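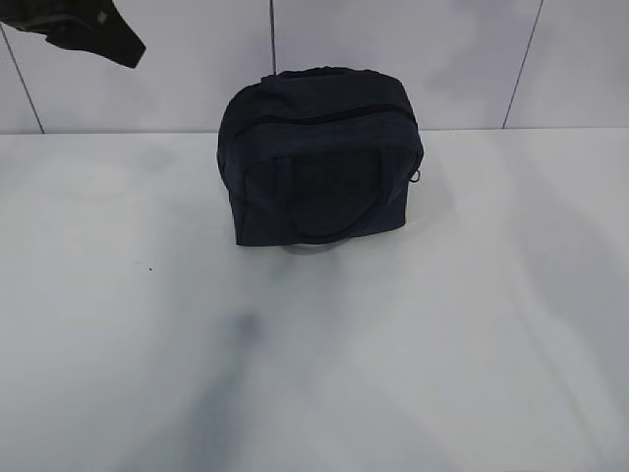
Looking after old travel books

I've been buying second-hand travel writing since uni, and by now there are 67 of them on the hallway shelf, most with somebody's train ticket or pressed leaf still inside. A few things I've picked up along the way.

Musty pages. Stand the book upright, fanned open, in a lidded tub with a saucer of bicarb next to it (not touching!) and leave it for a week or 2. My copy of Gerrit Khumalo's Winter Road to Senham smelled like a boatshed and it came good after the second go.

Sticker gunk on the cover. Warm it with a hairdryer on low and peel slowly from one corner. Only on glossy covers - I took the colour clean off a cloth one in March and I'm still cross about it.

Reading on the road. Fold-out maps always tear at the same crease, so I photocopy mine and leave the original at home. I write my notes on the copy too, in pencil, and tuck it in the back when I return.

Shelving. Keep them off the outside wall if yours gets damp, and don't jam them in. You should be able to pull one out by its sides without tugging the top of the spine.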